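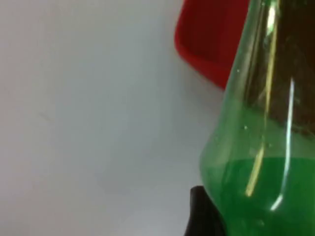
Wet Bench Automation Group – Bremamero Teaching Laboratories

Last updated: February

Reading time: 4 minutes

To: bench-automation list
Subject: Re: Second arm, or better fingers first?

Thanks for setting this out. I have put my answers under your points and cut the parts that Sturau have already dealt with.

> We have 9,000 left in the equipment line and it has to be
> committed before the end of the month. My preference is to put
> all of it towards a second arm from Clilel, the same model as
> the one we have, and find the rest from next year's money. Two
> arms would let us run the flask work and the tray work side by
> side. At the moment the trays wait whenever the flasks are on.

I understand the reasoning, but I would not do it this year. The arm itself is a little under half of what we spent on the first bench. The rest went on the mounting plate, the guarding, the wrist camera, the spare cable set and the time to get it all talking to the scheduling software. A second arm bought with no money behind it would sit in its crate until the summer, and the warranty starts on delivery. I checked that with Clilel last week. They will hold a price for us but they won't hold the warranty date.

> The current fingers are fine for the trays and good enough for
> the glassware. I don't see a case for spending on them.

This is where we disagree. The fingers we have were bought for boxes and tray rims. On a conical flask the wall slopes, so where the finger meets the glass matters a great deal, and low down near the base we have very little room to be wrong. I went back through the log for the last block of runs. Out of 161 flask moves, 14 were stopped by the operator before the lift and set up again by hand. Nothing was broken, and the tray moves in the same block had no stops at all.

Fourteen doesn't sound like many, but each one means a person standing at the bench, so we can't yet leave the flask work running over lunch. Until we can, a second arm gives us a second thing to stand next to.

Mocanu make a soft-faced finger pair that fits our wrist without an adapter. I asked for a quote on 4 pairs, which would cover the bench, one spare set and two for the teaching side. They have also offered a pair on loan for a month if we pay the carriage. I would like to say yes to that whatever we decide about the rest.

> What about the camera? Ksawery said it struggles with glass.

It does, a bit. Clear glass and strong highlights are hard going at close range, and the flask looms large and slightly blurred at one side of the view by the time the fingers are near it. The green dye helps because there is a definite liquid line to look for, but we can't dye everything. Before anybody prices a new camera I would try a diffuser over the bench light. That comes out of consumables and needs no approval.

> So what would you spend the 9,000 on?

In this order:

- Mocanu fingers, 4 pairs, after the loan if the dates allow it
- mounting plate and guarding for a second bench, which we will need for any arm we choose
- a service visit for the existing arm, overdue
- spare flasks and stoppers for the test runs, so that we stop borrowing from the teaching store

Whatever is left goes to training hours. Two of us can restart the cell at present and one of those is me.

The second arm then goes into next year's plan as a full line, with installation included. If the plate and guarding are already in, the bid will be smaller and easier to get through. I can draft it – I still have the spreadsheet from the first one.

Could people with a view reply on the list by the time the order book closes. If you use the cell and have had stops I haven't logged, please send me the run numbers directly.

Regards,
Ksawery Wilczyńska

3 comments

Tray user, second floor: I'd still like the second arm, but I agree about the warranty. Please put the guarding on the order whatever happens. We waited longer for that than for anything else last time.

stores_desk: Spare flasks are fine by us. Give us the sizes and the neck type, as the last request only said "conical".

R.: Has the loan pair from Mocanu got a rating for wet glass? Worth asking before we pay the carriage. The data sheet I have only lists dry.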